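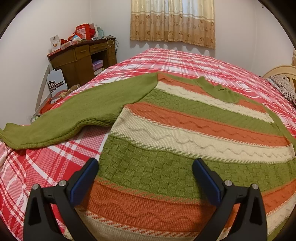

Sweater storage thread. I do this every year when it warms up and I always forget my own method, so I'm writing it down.

1/ Wash first, even if you wore it once. I use the wool cycle at 600 spin and a capful of Puro. Anything that goes away dirty comes out with holes.

2/ Dry flat on a towel. My green, orange and cream one took 31 hours last time - thick knits hold a lot of water.

3/ Don't hang them. The shoulders go first, then the length.

4/ To fold, lay it out flat on the bed with the sleeves out to the sides. Smooth the stripes straight before you touch anything else. The solid green sleeves go in last on this one.

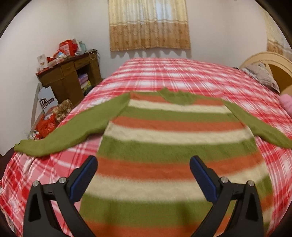

Tamara Pop says she folds the sleeves in first and then brings the sides over, and that it keeps the cuffs from stretching.

5/ Tried it Tamara's way on a gray cardigan. It works, but the stack comes out thicker in the middle. I fit 7 sweaters in the Widon box my way and six hers.

6/ Heavy ones on the bottom, lid on, top of the closet. Cotton ones can stay in the drawer.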